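Katona Regional Health Staffing Project
Progress report to the funder, period ending March 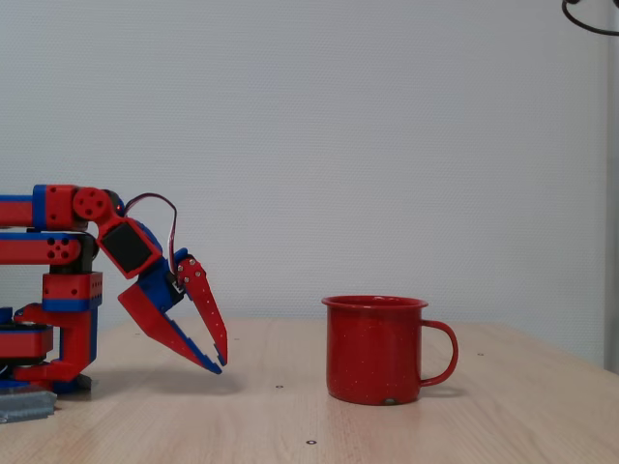
1. Status of recruitment

The project funds 22 posts across the Gollgate and Caltlow sites. At the close of the period 117 applications had been logged. The breakdown by post type is in Annex A. Screening against the minimum qualifications is complete for nursing and pharmacy. Screening for radiography is still open, as several applicants submitted provisional registration only and have been asked for the full certificate.

Walk-in interviews for medical officers were held at Gollgate on a Saturday, starting at 9 a.m. Original documents were checked at the desk before candidates went in to the panel. Candidates without proof of registration were not interviewed and were told they could attend the next session.

2. Changes to the notice

The notice was reissued once. The first version gave an upper age limit for contract posts that did not match the approved terms. The corrected notice was posted at both sites and on the Beluvby applications portal. Applicants who had been turned away on age under the first version were written to individually and their forms reopened.

The application fee remains at 2000, refundable to candidates who attend the written test. Refunds are paid to the account named on the form. Payments to joint accounts failed in the first batch and were reissued by hand.

3. Written test

The test for laboratory and pharmacy posts was moved from Caltlow to Gollgate after the Caltlow hall was withdrawn. Admit cards were regenerated with the new address. The answer key was published for objections, and two items were removed from scoring. Marks have been recalculated for all candidates.

4. Issues

4.1 Specialist posts. No eligible applicant came forward for anesthesia. We propose to readvertise with the same qualifications and a longer contract term. This needs funder approval under the grant terms.

4.2 Portal. Beluvby drops uploads when a form is saved twice in quick succession. The supplier has issued a fix, which is in test. Until it goes live, missing documents are being accepted by email.

4.3 Medical fitness checks. The wait for an appointment is 21 days. Offer letters now state that the joining date depends on clearance.

5. Next period

Close radiography screening
Publish the merit list for nursing
Readvertise anesthesia, if approved
Second walk-in session at Caltlow
Reconcile fee refunds against portal records

Spending is within the approved budget lines. No transfer between lines is requested.

Submitted by Jade Pilkington, Recruitment Lead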